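Chapter 7
Comparing Hands and Grippers
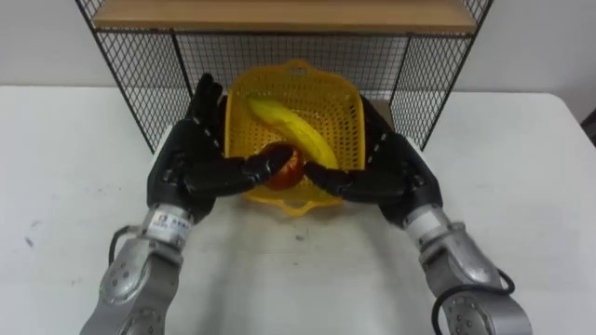
A gripper is chosen for the objects it will handle, and the only sure way to choose is to test. In the fall of its second year, the Tarawneh lab in Drirkville ran 2,117 grasps with two kinds of end effector: a parallel-jaw gripper and a multi-fingered hand. Fruit made up a large share of the test objects. An apple is round and slick, a banana is curved and bruises easily, and both are harder to pick out of a basket than off a bare table.

Caradog Owen, who planned the trials, kept everything else the same. Each object was tried 40 times with each end effector, on the same arms and with the same controller. Only then could a difference in results be put down to the hand.

This chapter covers how to set up such a comparison. Section 7.1 deals with choosing objects. Section 7.2 explains how to define a successful grasp before testing begins. Section 7.3 looks at two-handed grasps, where the timing of the arms matters as much as finger force.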